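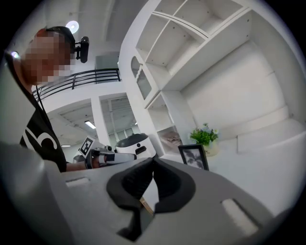
Wanted: people who sleep badly and don't mind talking about it

Gromwood Radio is making an audio series about insomnia, and we need 36 people who are awake when they shouldn't be. You don't need a diagnosis. You do need a phone, a quiet corner and some tolerance for being asked how last night went.

For 11 nights you'll leave us a voice message whenever you give up on sleep. Say whatever is on your mind. Past callers have covered property taxes, a cousin's wedding and whether geese have knees. Messages can run up to 30 minutes, although our editor, Hollis Mbeki, has asked me to mention that shorter is fine.

We pay $94 when you finish, plus a Gromwood mug, which is for coffee and so may not help.

You should be over 18 and living in the Retamal or Vidon area. Please don't apply if you drop off the moment your head hits the pillow – we're happy for you, but we'd rather not hear about it.

Recording starts in October. To apply, write a few lines about your worst night to Emiliano Ocampo at the station. He answers mail at 3 a.m., so he'll fit right in.

Recent notices
Choir seeks basses, will consider loud baritones
Part-time bookkeeper, Zullovska Bakery
Retamal night bus: tell us what you think
Piano, free, third floor, no elevator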